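Teaching an arm to move chess pieces: your questions

Last updated 17 October 2024

I get a lot of mail about the chess project (thank you, keep it coming!), and most of it asks the same few things, so I've put my answers in one place.

What are you trying to do?

Get a small tabletop arm to pick up a chess piece and set it down on the square I choose. That's all! It doesn't play. I named the setup Husero, and I work on it in the back room of my place in Tratdale, usually with tea going cold next to me.

How do you show it a move?

I drive it by remote control. There's a second, smaller arm (the leader) that I hold in my hand, and the one over the board copies whatever I do with it. I reach, squeeze, lift, carry, let go, and the whole thing gets recorded as one demonstration.
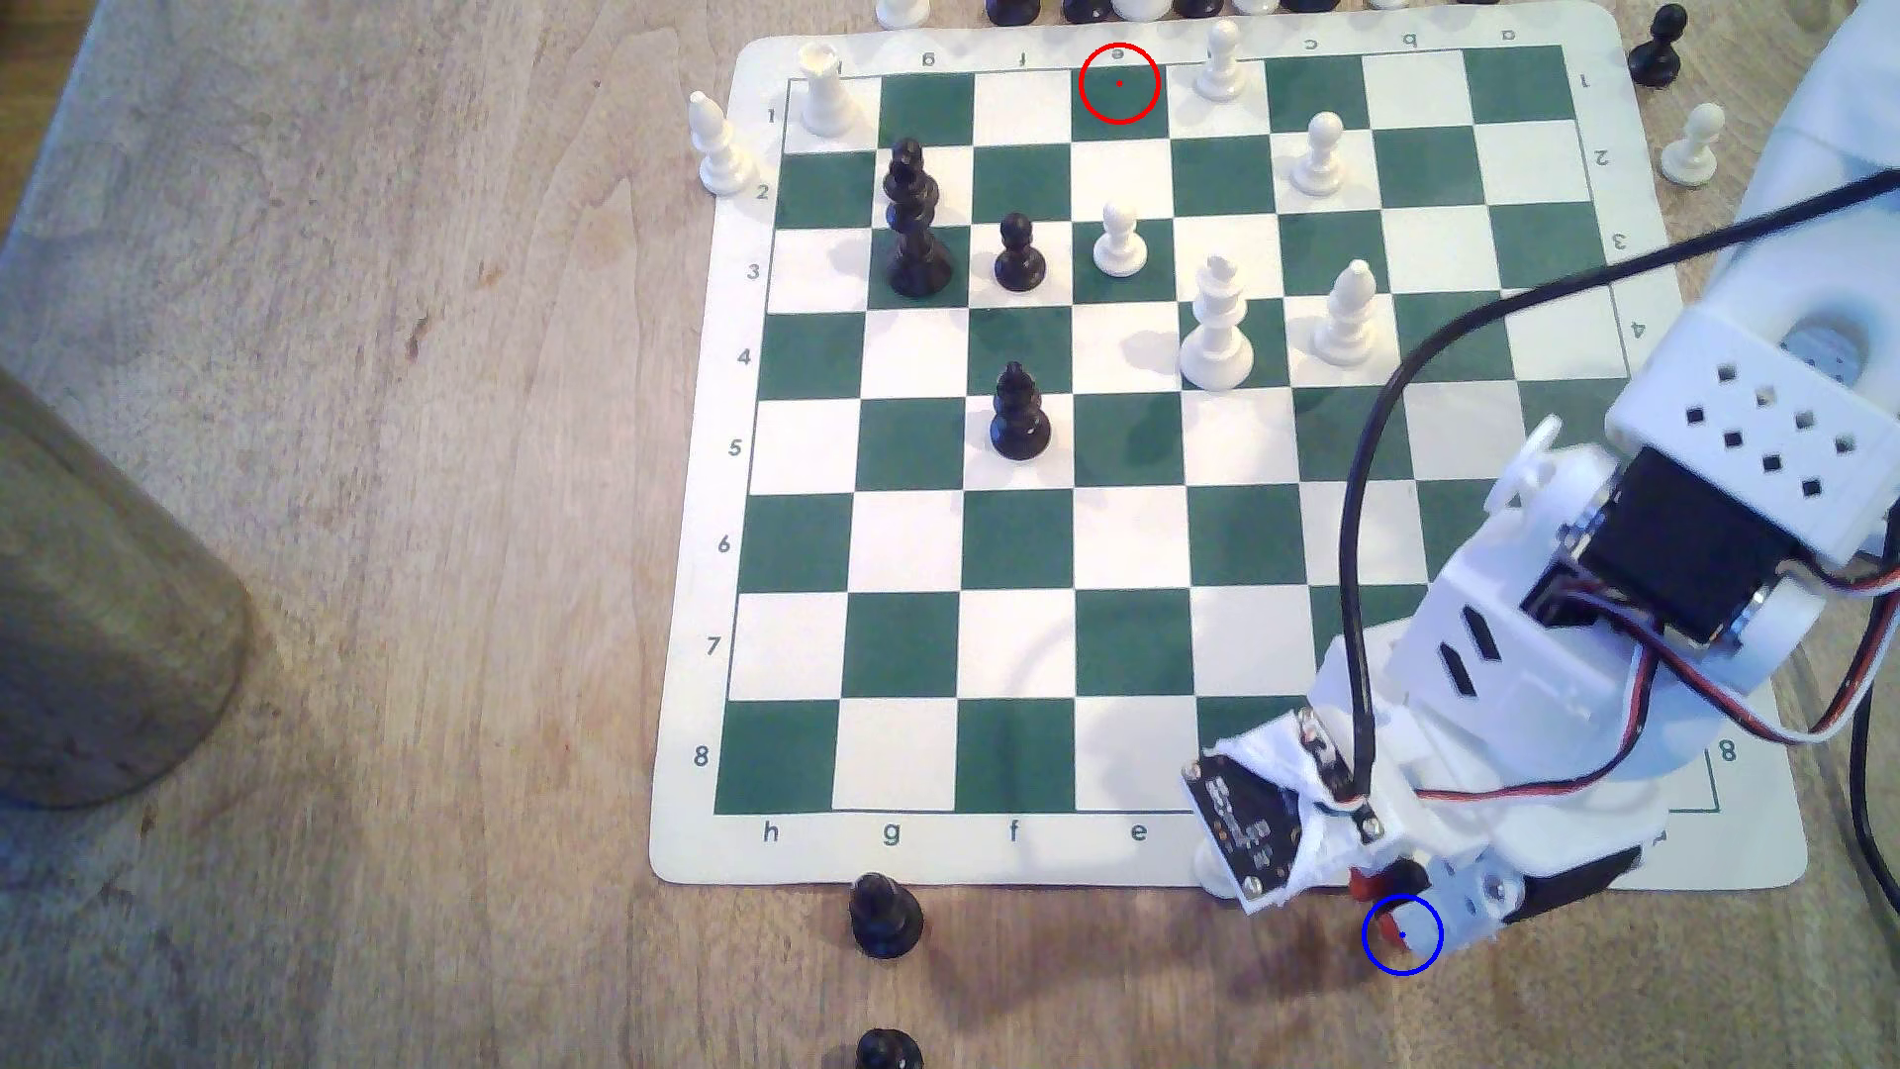
Can't you just grab the arm and push it through the motion?

You can, and I did it that way in August. My hand kept ending up between the camera and the pieces, though, and the motors fought me a little. Driving from a distance felt clumsy for the first evening and then it just clicked.

How many demonstrations do you need?

More than I hoped. With 16 it would wander over to the right area and then close on air. At 200 it started to look like it meant it. I'm at 569 now, and pawns go pretty well. Tall pieces are still hit or miss.

Do you throw out the bad ones?

Only the really bad ones, like when I drop a piece or bump the board. If I miss a grab and then fix it, I keep it. My friend Bořivoj Mikuš talked me into that and he was right, darn it. The arm got much better at trying again.

Do the pieces have to be set up properly?

Nope. Mine are often in positions no chess player would recognize, and plenty of them are lying down. I want the arm to see a messy board from all sorts of angles.
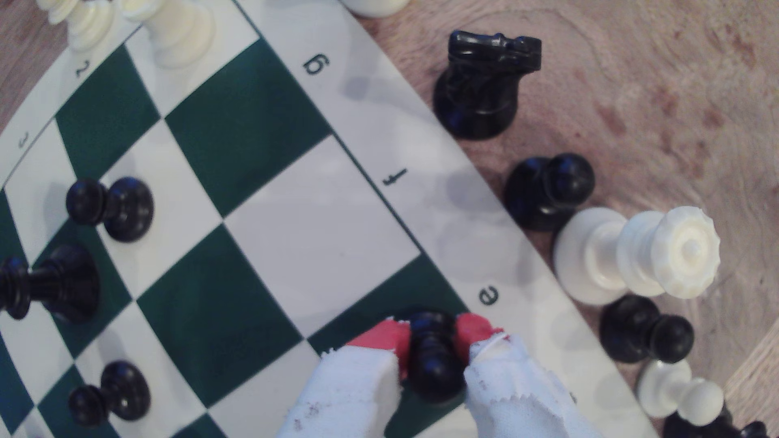 What was the hardest thing to learn as the driver?

Slowing down right before the squeeze. I used to swoop in like I was swatting a fly, and the arm learned to swoop too! Now I stop above the piece, line up, go down, and close gently.

How long do you record at a time?

Ten minutes, then a break. After that my hand gets lazy and you can see it in the recordings.

Can I have your recordings?

Not yet. Armindo Figueiredo is helping me sort and label them, and we'll put them up once that's finished. Write to me if you want to hear when they're ready.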